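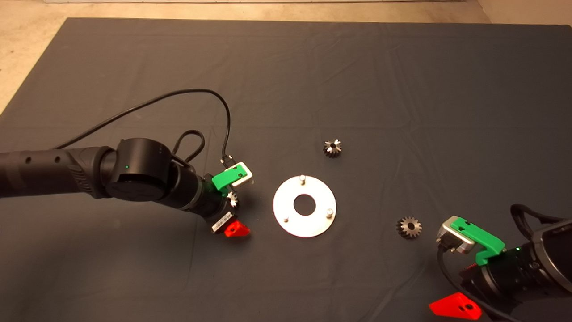
Figure 3. The gear task from the head camera: the three-pin plate, two gears on the cloth and a third held by the left arm.

4.2 Where the policy goes wrong

We ran 50 trials of the gear task with each of two policies, one trained on the head view alone and one trained on the head and wrist views together. Both used the same 232 demonstrations, recorded on the Skedport rig by the second author, who has asked us not to calculate the hours. A trial counts as a success when every gear is seated on its pin. A gear that leans on its pin and looks hopeful is a failure.

The head-only policy finished 18 trials. Adding the wrist views raised this to 40, and most of the gain came in the last stage, when the gear is over the pin and the fingers hide the hole from above. Picking up was never the hard part. Even our earliest baseline, Tolo, could pick up a gear; it then carried it about with great confidence and put it down somewhere else.

The bevel gear gave more trouble than the spur gear under both policies. Its sloping teeth let it turn in the fingers during the lift, and the policy has no notion that it should put the thing down and start again. Ackermann's regrasp rule (Section 3.4) fixes some of these cases – and spoils a few that would have gone in perfectly well.

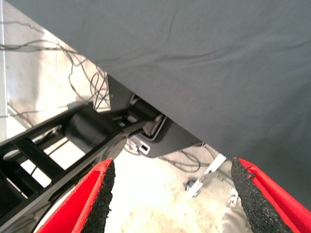
Page last changed: September 6, 2018

A wrist camera does not always look at the task. With the fingers open and the hand turned away from the plate, it may see the cloth edge, the cables and parts of the rig below, and nothing that needs assembling. We expected such views to confuse the policy and planned to mask them out. Masking made matters slightly worse, so we left them in. Our best guess is that the view of the cloth edge tells the policy how far the wrist has strayed, though we have not tested this, and Hollmann's explanation in terms of plain luck remains open.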